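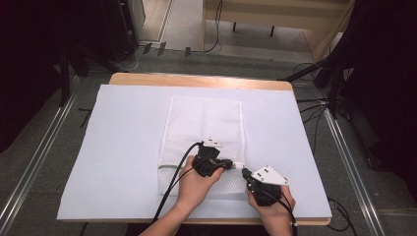 Heltus hand-held grippers over the zipper end of a mesh laundry bag.

Heltus gripper pair, reviewed after a build in a shared workshop

I bought the Heltus pair as a kit in May. They are grippers you hold yourself, one in each hand, and the idea is that you work through a task with them before building a robot to do the same thing. My robot will eventually handle laundry, so most of my testing has been on bags, towels and socks.

The kit costs $78 per hand without the motors. The printed parts are on you. I had mine done on the Drurnine printer at Dostside, the workshop where I rent a bench, and the only part that needed a second try was a jaw carrier that warped at one corner. Assembly took 7 hours spread over several evenings. The instructions are fine up to the cable routing, where two steps are in the wrong order. Plug in the cable before you close the grip housing or you will be taking it apart again.

Grip feel is good. The jaws close evenly and there is very little play at the tips. Towels and socks are easy. Zippers are the hard test, and I spent more time on the mesh bag than on everything else together. One jaw has to take the pull tab while the other holds the end of the zipper, and the angle matters a lot. Come in flat and the jaws slide over the tab. Come in from slightly above and you have a fair chance.

Mesh has its own problem – the tips can snag in the grid. I filed the inside corners of mine and that mostly cured it. Heltus should round those edges at the factory.

The cables are my main complaint. They are stiff for the first week and they pull on your wrist when you reach across the table. Oluf Ásgeirsdóttir, who has the bench next to mine, clipped hers to her sleeve with a binder clip. I copied her and it helps. A softer cable is sold separately by Rahman, but I haven't tried it.

The software logs jaw position and nothing else worth mentioning. It dropped out twice in 1,797 recorded grips, both times on the right hand, and reconnected when I replugged it. Eftychia Raptis maintains the setup notes on the workshop wiki, and they are clearer than the ones in the box.

After 1,000 grips the rubber on the jaw tips was shiny but still holding. Replacement tips come in a bag of four.

I would buy them again for cloth work. For small metal parts I'd wait for the narrow jaws – the standard ones are too wide to pick up a washer off a bench.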